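Letters, Round Two
July 21, 2020

Well, the pen pal swap is still going, and I'm as surprised as anyone! When I floated the idea back in April I figured we'd get a handful of takers from Dunley and maybe my cousin. We've now got 60 people writing to each other, and my own mailbox has gone from seed catalogs and the water bill to something I walk out to in my slippers.

A lot of you have asked what to write when nothing is going on. I get it. My first letter took me three evenings and it was mostly weather. Then I got one back from a lady over by Watard who spent two whole pages on the argument she was having with a groundhog (she was losing), and I've stopped worrying ever since. Tell your person what you had for lunch. Tell them what you can hear from where you're sitting. I wrote a full page last week on trying to cut my own bangs and got the nicest reply of the summer.

Some of you also worry about your handwriting. Please don't! Mine leans one way for the first paragraph and the other way by the end, and my pen pal says she reads it out loud to her dog with no trouble at all. If your hand cramps up, stop and finish tomorrow. I like a letter that was written over a few days, where the ink changes color halfway down and the mood changes with it.

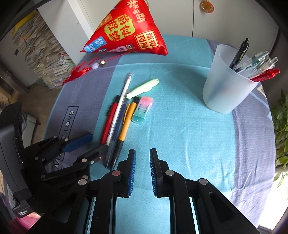
Paper is the other thing. I've been using a cheap 500-sheet pack meant for the printer, and it does fine as long as I don't press too hard. If you want something prettier, the stationery shelf at Boonchu is open again in the afternoons, and they still have the cream envelopes with the matching cards. I bought more than I needed. I also found a box of old postcards in my hall closet, 80 of them, mostly lakes and motels, and I'm happy to share. Leave me a note and I'll drop a few in your mailbox.

A bit of housekeeping before I go. If you've waited more than 14 days for an answer, let me know and I'll give your person a friendly nudge or find you a new match. Mail has been slow out past Skumeo, so give those folks a little extra time. And please put your return address on the letter as well as the envelope, because I am not the only one who rips the thing open and tosses it in the recycling before I've looked (I spent a good while digging through the bin for one of those, in the rain).

New names are welcome any time. Send me your address and a line or two about what you like, and I'll match you up by the end of the month. Right now I could really use a few people who like gardening, old movies or long complaints about squirrels.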